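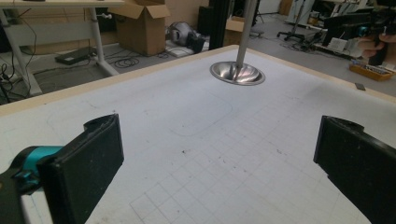

A Saturday at the Clondenstead games fair

I've wanted to get to the Clondenstead games fair for years, and in April 2025 I finally made the drive over from Narnside. Two big halls, a car park full of hatchbacks with boxes on the back seats, and a queue that moved faster than I'd feared. I loved it!

Hall one was consoles and PC. The organisers had set up 53 playable stations, most of them showing games from small studios, and you could sit down at nearly all of them after a short wait. My favourite by a mile was Kastar, a co-op puzzle game where one player steers a ferry and the other controls the tide. My sister and I sank it four times and went straight back to the end of the line for another go. The team hopes to have a demo up on PC later in the year, with consoles to follow (no price yet, I did ask).

Kan was the other one I keep thinking about. It's a slow farming game with hand-drawn colours and hardly any text, and the build on show was the same one they'd let people try in February, with a new fishing section added. The controls on the fishing are fiddly. The music is gorgeous.

Hall two had the retro traders and the tabletop crowd. One seller told me he'd brought 2,000 cartridges, and I believe him, my neck was sore from reading spines sideways. Prices were all over the place. I passed on a boxed handheld at $200 and came home with a racing game and a spare controller that cost less than lunch.

Lunch, by the way: eat before you go, or bring something. The only food was a single coffee van and a sausage stall, both with long lines by noon.

The retro tournament was capped at 100 players and filled up before we'd parked, so get your name down online if you're keen. We watched the semis from the floor at the back, then caught the shuttle to the overflow car park at five.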